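Home Features Departments Archive Subscribe Contact

Search the magazine Enter keyword Go

A Place to Put Things

How the staff locker room became one of the most argued-over spaces in the modern workplace

When the Colport distribution center moved to its present building, the plans allowed for 354 lockers on the ground floor, arranged in rows beside the time clocks. The architects had treated them as a fixed quantity, in the same category as parking spaces and fire exits. Within a year, the lockers had become the most frequent subject of written comments submitted by employees, ahead of pay, scheduling and the temperature of the loading docks.

Britta Kohlhase, who was then responsible for workplace services at Colport, read every one of those comments. Many concerned size. Winter coats did not fit beside work boots. Others concerned distance, since employees on the far side of the building were spending much of a short break walking to retrieve a lunch. A considerable number concerned a matter that the planning documents had not mentioned at all: whether a locker belonged to a person or to a shift.

"We had assumed people wanted more space," Ms. Kohlhase said. "What most of them asked for was the same space every day."

Her observation has since been repeated, in various forms, by facilities managers across warehousing, health care, food production and public transit. The staff locker has a long history and a modest reputation. It is bought in bulk, replaced seldom and discussed mainly when it fails. Yet it is often the only part of a workplace that an hourly employee can close and lock.

From the Coat Hook to the Cabinet

Early factories provided hooks or, in some trades, nothing. Miners in parts of Europe hoisted their street clothes to the ceiling on chains and lowered them again at the end of the shift. The arrangement kept garments clear of the dust below and allowed them to dry in the warm air near the roof. Some of these halls survive and are open to visitors.

The sheet metal cabinet spread because it was inexpensive to make, simple to clean and resistant to fire. Ventilation slots were added to the doors, and sloped tops were introduced in some buildings to discourage the storage of loose articles where they would gather dust. The basic form then changed very little. A person who began work in a steel plant two generations ago would have no difficulty recognizing the equipment in a hospital basement today.

Gunther Brandes, an architect who has planned staff areas for bakeries and bus depots, regards this continuity with mixed feelings. The cabinet has lasted because it works, he said, but its success has allowed clients to stop thinking about the room around it.

"I am sent a drawing with a rectangle marked 'lockers,'" Mr. Brandes said. "I ask who changes there, at what hour, and what they are wearing when they arrive. Very often the answer has to be found by standing in the old room at five in the morning."

Mr. Brandes recommends that benches be placed along the wall where possible, and that the aisle between facing rows be wide enough for two people to stand with doors open. He also asks for hooks outside the cabinets, where a wet jacket can hang without soaking the contents. These measures cost little at the design stage – and a great deal once the floor has been tiled. 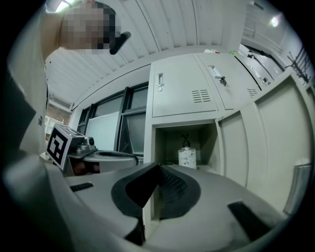

The Question of Assignment

The most significant change of recent years has been administrative. Many employers have moved from permanent lockers to shared ones, claimed at the start of a shift and emptied at the end. The case for doing so is straightforward. A site with 500 employees working in rotation does not require 500 cabinets, and the floor area released can be given to training rooms or storage.

Jannik Harms managed such a change at Irach, a food packaging firm. The company installed electronic locks operated by the same badge that opens the main entrance, and set each locker to release after 12 hours. Complaints began in the first week. Employees who stayed late for overtime returned to find their lockers available to others. Several had kept spare eyeglasses, medication or a second pair of shoes on the premises for years and now carried these items to and from work each day.

Irach did not abandon the system, but amended it. A bank of small permanent compartments was added beside the shared cabinets, each large enough for shoes and a few personal items. The release period was extended. Employees with medical needs may request a full-size permanent locker without stating the condition involved.

"The saving in floor area was smaller than the figure we first presented," Mr. Harms said. "It was still a saving, and the complaints stopped."

Dariusz Śliwiński, who represents employees at the same firm, gave a more cautious account. He said that the small compartments had been requested before the change was made, and that the delay had cost the company some goodwill. He also noted that badge-operated locks create a record of when each door is opened. Under an agreement reached in April, that record may be consulted only in cases of reported theft, and is deleted after 3 months.

Upkeep

Whatever system is chosen, the cabinets themselves must be maintained. Hinges loosen, doors are bent by impatient hands, and paint wears away around the latch. Lutz Brinkmann, a maintenance supervisor at Aston, a regional bus operator, inspects one row each month and keeps a stock of latches, hinges and number plates from an earlier set of cabinets that the company no longer uses.

Mr. Brinkmann advises against mixing models within a row, as spare parts are rarely interchangeable. He further advises that notice of any clearance be posted well in advance, at the cabinets themselves as well as by e-mail. Items found in unclaimed lockers at Aston are bagged, labeled and held in the supervisor's office. They have included a wedding suit, a set of encyclopedias and a retirement card signed by an entire depot and never delivered.

At Colport, the matter was settled through a compromise. Employees on fixed shifts received permanent lockers, and a smaller shared bank was placed near the far docks for those who wished to keep a lunch close at hand. The cabinets along the time clocks were exchanged for a deeper model, supplied by Sjögren, that accepts a winter coat and boots together. Ms. Kohlhase has since moved to another position within the company. Her former office still receives written comments, most of which now concern the microwave ovens.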